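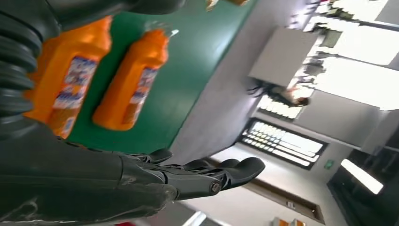

Seija Ruotsalainen asked, in her comments on our last report, why the equipment budget still shows a single hand when the plan approved in March called for a second, and whether the money set aside for it might be better spent on spare parts. The question is a fair one, and this report is organized around it.

Progress report to the Cestville Fund
Project: Sarby — handling of household containers by a robotic hand
30 October 2021

1. Position at the end of the period

The project remains within its approved budget. The arm has been installed and accepted. Work at the table is now directed at plastic bottles of the kind found under any kitchen sink, which were named in the proposal as the first class of object. Bottles are presented lying down and in pairs, and the hand is required to approach one without disturbing the other. Standing bottles will follow when the lying case has been reported in full.

Staff time has been charged as planned. The student position foreseen in the proposal was filled later than intended, and the unspent salary has been carried forward with the Fund's consent.

2. The second hand

The proposal assumed that both hands would be bought together. We chose to order one and to learn from it before committing the remainder. Two matters came out of this. The first is that the segmented fingers need more routine attention than the supplier's papers had led us to expect; the pivot screws must be checked and tightened on a regular schedule, and the work takes a trained person away from the table. The second is that the fingertips are treated by the supplier as a wearing part and are sold only in complete sets.

Neither matter is a reason to abandon the second hand. A single hand means that every repair stops the work, and the schedule for next year does not allow for such stops. We therefore recommend that the purchase go ahead, with a reduced accessory package, and that the sum released be moved to spare parts. This answers the reviewer's question in part: we propose to do both, within the amount already granted.

3. Quotations received

Quotations were requested from Fisomus and Kinnunen. Both firms can supply a hand that fits the existing wrist mounting.

Fisomus offers the lower purchase price but requires a yearly service agreement, and its delivery date depends on a part it does not make itself. Kinnunen is the more expensive at the time of purchase. Its offer includes training for 2 members of staff and a stock of fingertips held at its own warehouse, from which sets can be sent on request. Taken over the remaining life of the project, the difference between the offers is small, and we give more weight to the supply of parts than to the opening price.

4. Smaller items

The following are requested from the existing consumables line and do not call for new funds:

Bottles and other test containers: $400
Replacement covering for the tabletop: $100
Protective sleeve for the arm, one spare: $500

The spare sleeve was left out of the original budget by oversight. The bellows sleeve bends with every movement of the arm, and the supplier cannot promise quick delivery of another. We would prefer to have one on the shelf.

5. Risks

Delivery times are the main concern. If the order is placed after the close of the financial year, the second hand cannot be in service before the trials with standing bottles begin, and those trials would have to be shortened. The exchange rate is a lesser concern — Kinnunen has agreed to hold its price until March.

Floor space was listed as a risk in the previous report. It has been reviewed with the building office, and the present room is considered sufficient for the arm, the table and the storage racks. A second arm is not planned, and the item has been removed from the register.

6. Decisions requested

The Fund is asked to approve the purchase of the second hand from Kinnunen on the terms quoted, to permit the transfer from accessories to spare parts, and to note the smaller items in section 4. A revised budget table and both quotations are attached as Annexes A and B. The maintenance log for the present hand can be supplied on request.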